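2018-07-02
By Seren Gethin

I've spent the past few weeks swapping hands on robots, which sounds far more glamorous than it is (mostly it's hunting for the right hex key), and I've come round to an opinion that will annoy half the people I have lunch with. I think we buy too many fingers.

Everyone wants the five-fingered hand. I wanted it too! When the Zasano crate arrived I practically elbowed people out of the way to get the lid off.
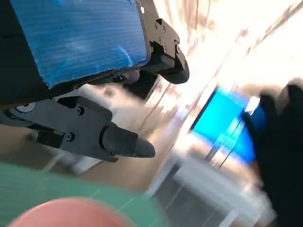

My soft spot for the plain two-finger gripper started with the Hiditz, a cheap thing I'd only meant to use as a yardstick. It has two fingers, it opens, it shuts, and I could explain the whole business to my mum over the phone. I like that you can see how it's put together, too: black plates, little screws you can get a driver onto, rounded tips at the business end. When a tip wore out in my second week I had a new one fitted in 6 minutes and was back at work before my tea had cooled. The Zasano hand lost a tendon the same week and I waited 55 days' worth of patience in one afternoon on the phone to support.

So why do people keep paying for the fancy ones? Bread, mainly. Bread is where my argument gets wobbly and I may as well admit it. A crusty roll is easy for anything, but a soft slice squashes if you so much as look at it, and a hand that can spread the load over several fingers has a real advantage there.

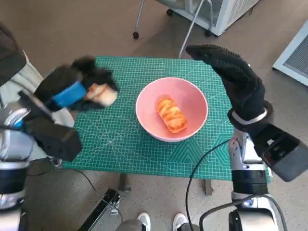 Vol. 3, No. 4

Look at the piece of bread between those fuzzy black fingers and I'll happily grant you it's a lovely way to hold it. The gloves matter as well, more than the brochures let on. Bare plastic fingertips are hopeless on a crust, and I'd put a decent glove above another motor any day of the week. But the pastry in the pink bowl? Long, ridged, plenty to get hold of. I'd send the Hiditz in for that one without a second thought.

My friend Jenkins reckons I'm just being stingy, and that in a few years the clever hands will be as cheap as kettles. Maybe so. Until then I'd spend the money on a better wrist camera and a drawer full of spare fingertips. The Listum controller runs either hand anyway, so you can always change your mind later, and I probably will.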